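Suturing bench: what goes into the October bid

Kinus Surgical Training Newsletter, June 11, 2025

The Grundthorpe site is drawing up its equipment bid for automated suturing work. The instruments are the smaller purchase. Most of the running cost sits in items that wear out or are used up: jaws, cables, thread and pads. Close work such as gripping black suture right over the incision should be budgeted per session, with instruments written off by number of uses.
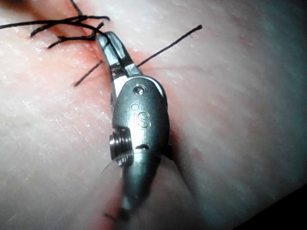

Instruments

Allow 8 for the first year, at 30 sessions each. Sesberg has quoted for reconditioned stock, but the quote leaves out pulley inspection. Ask for it as a separate line. Interrupted stitches with a long free thread take more jaw movements than a short length does, and the use log should record which was practised.
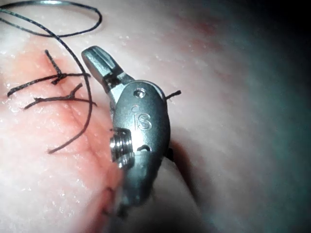 Storage is charged to the site and should not appear in the bid. Delivery is charged to us.

Pads and thread

El-Sayed supplies pads in boxes of 44. Order two boxes before the rate changes. Black thread is easy to pick out against a pale pad from the fixed camera, with both instruments in view, so we will stay with that colour. Put down 80 packets.

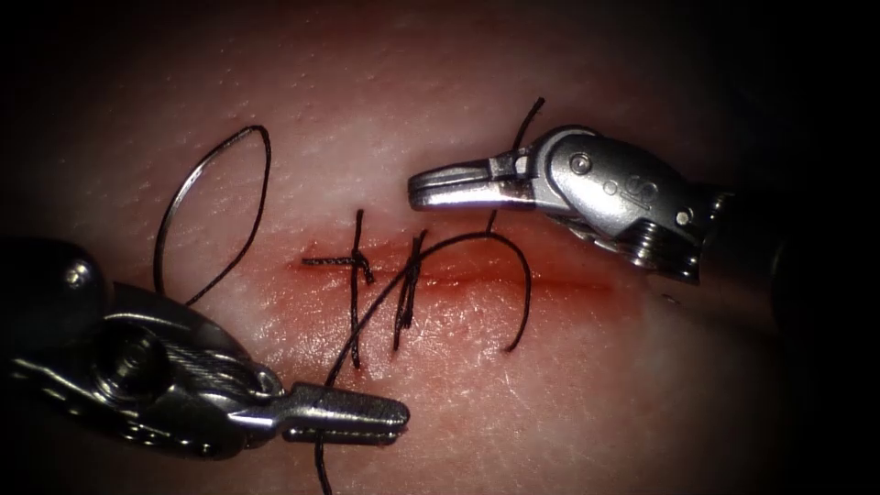 Still to be priced

Service cover after the first year
Spare wrist cameras
Disposal of used pads

Send figures to the Kinus purchasing desk, with VAT shown separately.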